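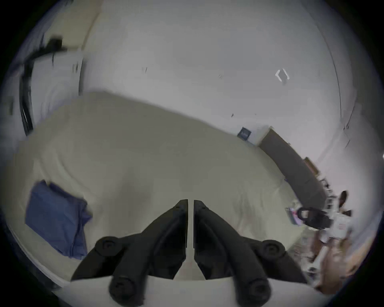 Hidayah Ginting

4 comments

4. Sharing the quiet room at Flultolthorpe

I came to this part of the study with a fairly firm idea of what I'd find, and I may as well own up to it. I'd been a student at Wiltberg myself, I'd prayed in stairwells between lectures like plenty of my friends, and I assumed that once a university gave its religious students a room, the story would be mostly about gratitude. There was gratitude, lots of it! But people wanted to talk to me about the booking sheet, and the shoes, and the radiator, and who had moved the chairs.

Some background first. The quiet room on the Flultolthorpe campus is on the ground floor of the Papadakis building, two doors along from the post room, and it opened in June after a long campaign by several student societies working together (the early part of the campaign is covered in Section 2, so I won't go over it again). Before that the only option was a chapel at Kuver, which is lovely, but it's a bus ride away and locked by late afternoon. In winter that ruled it out for anyone wanting to pray at sunset with a lab class on either side.

We sent the survey to 1000 students and had 549 replies, and 175 of those came from people who had used the room at least once. The interviews came out of that smaller group. I did most of them myself, usually over tea, and Joris Smits did the rest while I was off with a bad chest. He's a much more patient interviewer than I am and I think it shows in the transcripts — his run on for pages, and some of the best material is in the bits where he says nothing at all.

4.1 Booking and turning up

The room has two ways in, so to speak. Societies can book it for an hour, and everyone else can just turn up when it isn't booked. On paper that's simple. In practice the Muslim students wanted short visits at times that shift through the year, the Christian Union wanted one long slot every week, the Jewish students wanted it on the eve of festivals, and a meditation group wanted it silent at lunchtime, which is exactly when everybody else was free. One student told me she used to stand outside in the corridor trying to look as if she was waiting for a lift. There is no lift in that corridor.

What struck me was how much of this was sorted out by the students with no rules at all. A Buddhist postgraduate described leaving the door ajar as a sign that others were welcome to come in and pray at the back while he sat. Two of the Muslim women I spoke to had picked up on this and liked it very much. A third had never noticed, and had been going to the library basement for most of the term. I felt awful for her. Customs like this work nicely for people who are already in the know and leave newcomers to guess, and several first years said something similar about the shelf where the prayer books are kept. 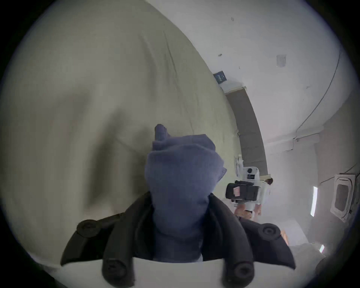 Figure 1. Dark blue cloth held between two black gripper fingers.

4.2 Looking after the place

I hadn't planned to ask about tidying. It isn't in the interview guide at all, and then it came up in the very first conversation and hardly ever went away after that. Who folds the mats? Who takes them home to wash? Is it all right to move somebody else's candlesticks to the windowsill, or should you leave them exactly where they are and pray round them? Students who agreed on nothing else could talk very warmly about the state of the carpet.

Barış Aydoğan, who helped me with the coding of the transcripts, wanted to file all this under "complaints", and we had a long (friendly!) argument over it. My feeling was that it belonged under belonging. People grumbled about the room the way you grumble about your own kitchen. The students who said they felt like guests there had no complaints whatsoever, and they also came less often. Barış still thinks I'm reading too much into it and he may be right, so we've coded those passages both ways and anyone who wants the other version can have it from us.

There was one real falling-out, over food. A society had left dates and biscuits in the cupboard for breaking the fast, and another group, quite innocently, ate them. Apologies were made and a replacement box appeared, but two people brought it up with me months later and both of them lowered their voices to do it. I've kept the details thin here at their request.

4.3 What I'd be careful about

The replies lean heavily towards students who live on campus. Commuters are badly under-represented, and they're the very people with nowhere else to go between classes. I also share a faith with a good number of those I interviewed, and I'm sure some things were said to me that wouldn't have been said to Joris, and the other way round. Some of the quieter groups I never reached at all. I wrote to the Sikh society and had a very kind answer, but by the time we'd found a day it was January 2019 and everyone was revising.

Section 5 turns to the staff side, starting with the timetable office.

175 shares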